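Recipe testers wanted: Moncrieff Kitchen Notes

We have read enough food blogs to distrust most of them. Onions do not caramelize in ten minutes. "Serves six" usually means six people who already ate. And a barley soup that calls for 80 minutes on the stove should not need another hour once you get it home to your own pot.

So we are looking for home cooks to make our soups and stews before we print them, and to tell us where they go wrong. The book is called Joven. It covers broths, dumplings and one-pot suppers, and Rosalinda Lacson and Calum MacBrayne have been arguing over the dumplings for most of a year. Neither of them gets to test their own recipes. 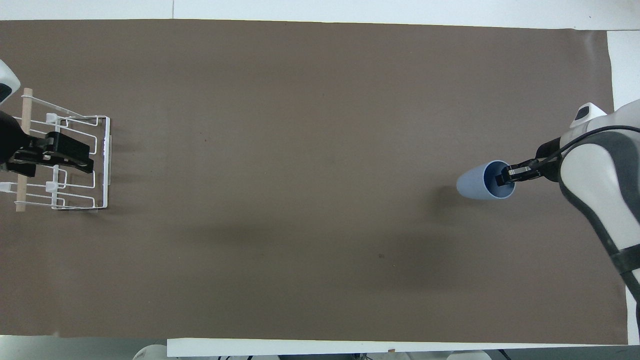
You would get four recipes by email and have until the end of March to cook each one twice. Follow it as written the first time, even if you think it's wrong. The second time, fix it and write down what you did. We pay back groceries with receipts. There is also a flat fee of $80, and we know that isn't much for the work.

You need a working stove, an ordinary supermarket and a willingness to be rude about salt. You don't need training. People who went to cooking school are welcome to apply, but past experience suggests they correct our mistakes without noticing them, and then we never hear about the mistakes.

We don't want influencers, and please don't send follower counts. Whether you have 2,000 or none makes no difference to a dumpling.

To apply, write to Humaira Bukhari and describe a published recipe that failed you. Name the dish, say what the recipe promised and say what ended up in the bowl. Keep it under 604 words, the length of our longest recipe, which is too long. If you keep kosher or halal, or can't eat something, put that at the top.

Last updated: 22nd December

Contact | © Moncrieff Kitchen Notes | Back to top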